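Sorting clothes on the bed, revised procedure

Posted 2019-10-06

Tatsuya Oda asked in the comments to the March post why I sort clothes on the bed when there is a table in the next room. The table is 151 cm long and narrow, and a pair of trousers laid flat on it hangs over one side. The bed takes everything. It is also at a height where I can work without bending much, once the mattress topper is on.

The bed gets made first. The quilt goes all the way up to the headboard and is pulled flat, with the navy sheet tucked under as far as it will go. Clothes put down on an unmade bed pick up creases from whatever is under them, and small items get lost in the folds.

The second preparation is light. The ceiling fixture in our bedroom gives 908 lumens according to the box, which is adequate for pale clothes and poor for black ones. I do the dark load before mid-afternoon.

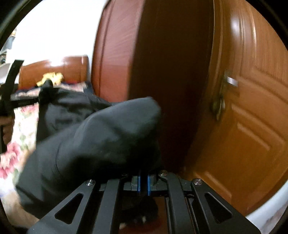 Dark clothes are the slow part of any load. Black, charcoal and navy all look alike in a heap, and a garment has to be lifted clear before you can tell what it is. My method is to take it near the middle, raise it, and let the loose ends fall. The heaviest end usually shows where the waistband or hood is. Then it goes down again with that end toward the headboard.

I used to grab a sleeve or a hem and shake. This is faster by a second or two and it stretches knits. Kimie Hirano, who repaired clothes in Renham for years and has opinions on my folding, told me to stop doing it, and I have.

The order of work is now as follows. Large dark items go first, one at a time, right half of the bed. Light items wait on the left. Socks and underwear stay in the bag until the end. Anything with a zipper is closed before folding. Anything inside out is turned at this point and not later, as I have learned from finding inside-out sweatshirts in the drawer in the middle of winter.

A patterned quilt is a reasonable background for this. Ours is floral on a pale ground, and black fabric stands out against it well enough to find the seams. White socks do not. I have lost several among the flowers and found them at bedtime. 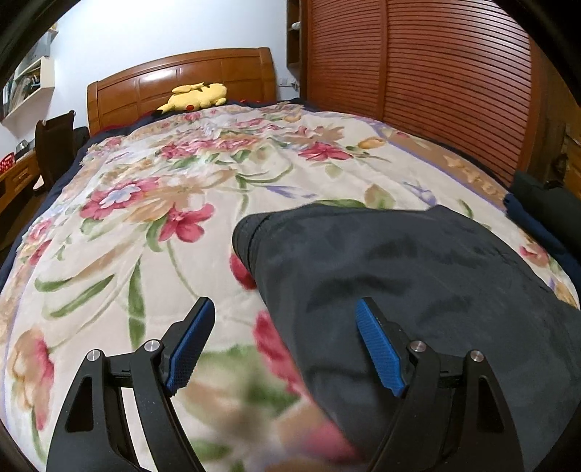

Seams are what I look for on a dark garment. On trousers, I match the two inner leg seams and the rest follows. On a sweatshirt, I start from the shoulder seams and fold the sides in toward the center. If the cloth is still crumpled when I start, I flatten it with the side of the hand from the middle outward — never from the edge in, which pushes the wrinkles into a ridge.

Folded width depends on the drawer. Mine are from Latholm and take five stacks across if each is kept narrow. The older Kidach chest takes four, with wasted space at the side that I have not found a use for.

Time for a full load is some 200 seconds longer than it was with the old method. I put most of that down to the zippers. The drawers do close now.

Next post will be on hangers, including the Ndung'u ones with the notched shoulders, which I have been using for shirts and do not yet have a firm view on.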